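Renddale tests grippers the slow way

Kieran McGrath has spent most of this year closing things. Jars, drawers, zip bags, toolboxes, and more hinged lids than he would like to remember. He runs hardware evaluation at Renddale, a small automation firm that buys in its grippers and has to decide which ones to put its name behind.

The current comparison began in April with two parallel designs. One comes from Arkberg and is driven by a lead screw. The other, from Plodbridge, uses flat linkage bars and pivots. Both were built as hand-held versions first, with a camera on the tool, so that a person could do the work before an arm was asked to.

"People want to see the arm," McGrath said. "I understand that. But if I can't do the job holding the gripper in my own hand, the arm isn't going to do it either. It takes a minute to find that out by hand and a week to find it out the other way."

Each gripper went through the same list of 39 tasks, repeated until the team had enough recordings to compare. The Arkberg unit logged 1281 attempts. The Plodbridge unit logged 2431, partly because it was easier on the wrist and people kept picking it up.

McGrath was careful about what those totals mean. "That's attempts. It isn't a score. I've seen it quoted back to me as a score twice already."

He said the lead screw was better at holding a set width and worse at nearly everything that needed a feel for the object. The linkage design has some play in it after long use. He measured the play every 500 cycles and found it grew early on and then settled.

"I expected to hate it," he said. "A little play turned out to be useful on thin edges. The tips find their own way onto the part. With the screw you have to be lined up before you close."

Thin edges are where he has spent most of his time lately. Clear plastic is the worst of them, he said, for the camera as much as for the fingers.

"A clear lid standing open is hard to read. You look at the picture and you see the table and the floor straight through it. What you need is the rim, and on a good box the rim is thick enough to show up."
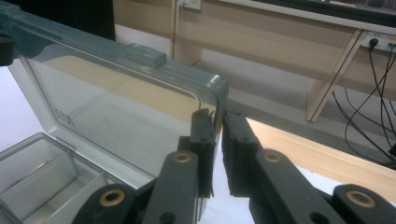

"So you go for the rim, and you go for it from the side. Come in from the top and you end up fighting the hinge. We lost a lot of time on that before Shirazi sent us the softer pads."

The Shirazi pads are now on order for both designs. McGrath would not say which gripper Renddale will choose. He wants to run the whole list again on an arm, with the same boxes and the same camera position, and he has asked for a second controller so the two can be set up side by side.

"Then we'll argue about it," he said. "The screw people have a point about width – I just want to see it on the arm."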